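Workshop notebook – Boros, bay two
27/05/2023
14 comments | 6 shares

Pesevon hatchback back on the lift at nine. Odometer reads 61 miles more than when it left, all of it on the Cadville loop, and the complaint is the same: a shudder through the wheel under light braking from highway speed, gone by the time you are down to town speeds.

Front discs measured again. Runout is inside limits on both sides with the wheels off. Cleaned the hub faces with a wire brush anyway and found a ridge of rust on the left one, behind the disc, that I missed the first time. Took it back to bright metal. Refitted the disc in the same position, marked with paint pen so we can index it if we need to.

Pads are the Stustska ones from the last order. The inner left is worn on a slight taper. Slide pin on that caliper was stiff in its bore – not seized, but it needed a twist to get it moving. Cleaned both pins, new rubber boots, fresh grease. The right side was fine and I left it alone apart from greasing.

Road test after refitting. Shudder much reduced at 60, still a trace of it if you hold the pedal very lightly downhill. I would not hand it back yet. Want to look at the lower arm rear bushes before we spend money on discs. There is a split in the left one, visible with a pry bar on it, and the right looks dry. The car is old enough for both.

Idle: hunting between 800 and a bit under when warm. No codes stored. Smoke test showed nothing at the manifold. Small leak at the breather hose where it meets the cam cover, so a new hose goes on the order with the bushes. Revs hold steady at 3000 with no load and the fuel trims look normal there, so I don't think this is a sensor.

Torque settings for the front end are written inside the cabinet door now. Please use those and not the old sheet, which has the hub nut figure for the diesel.

Soft things on a quilted cover.
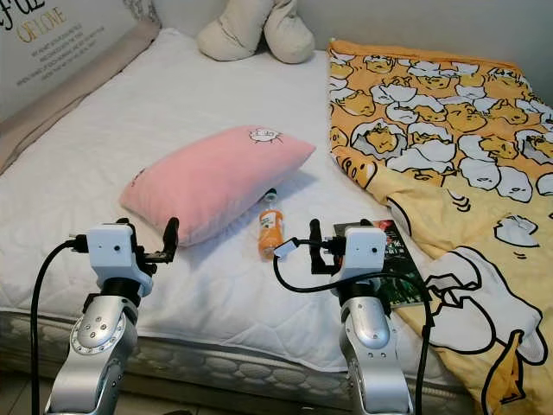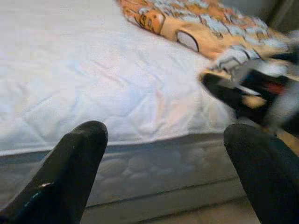
Parts to order Monday: lower arm rear bushes, both sides. Breather hose. Two caliper boots to replace the ones I used. Brake cleaner, we are on the last can.

The bush press tool is missing its smaller sleeve. If it is in somebody's drawer, put it back on the board. I can turn one up on the lathe but would prefer not to.

Other jobs: Stustska van still waiting on its alternator, battery on the charger overnight. Air line by the tire machine leaks at the coupling, taped for now. Lift inspection is due in July, so the bay needs to be clear for half a day.

Next on the hatchback: bushes in, alignment, then the Cadville loop again with the same tire pressures as today.

Recent entries
Pesevon hatchback, first brake check
Stustska van, charging fault
Cutting a rusted exhaust clamp without a torch
Tire machine, bead breaker adjustment
Boros parts shelf, what goes where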